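The arm let go of the pot task again in June, and this time I wrote down what happened.

I run a small bench setup at home, controlled with a program called Ollitz. The job is simple. Pick up a red plastic part, carry it to a steel pot, let go. I wanted 100 cycles without touching anything. I got nowhere near that, because the gripper kept opening early. 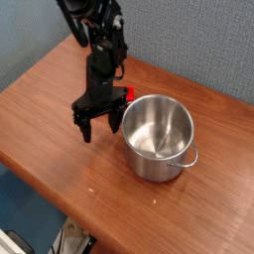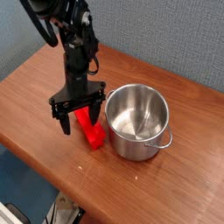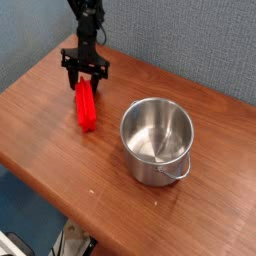
With the part up, short of the pot:

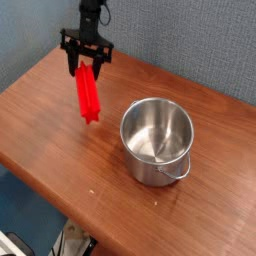 Page last changed: June, 4:10 pm

The early drops came in 3 of the first 4 runs. My first guess was grip force, so I raised it. No change. Then I blamed the part, which has ridges along its length and doesn't give the fingers much flat area. I turned it a bit and tried again. Same result.

The log had the answer. Ollitz waits 2000 milliseconds for a reply from the gripper, and if none comes it sends the default state. The default state was open. I had never changed it. The reply was getting lost at a bad connector on the gripper cable, a Wieser one I had crimped myself.

I made the crimp again and set the default to hold. Hold has its own problem: if a finger ever gets caught in there, the gripper won't let go by itself. So the stop button now cuts power to the arm and sits on my side of the table, and I keep my hands out while the program is running.

A falling plastic part is no big deal. I had been planning to move on to glass jars next, and that is on hold until I get the full 100.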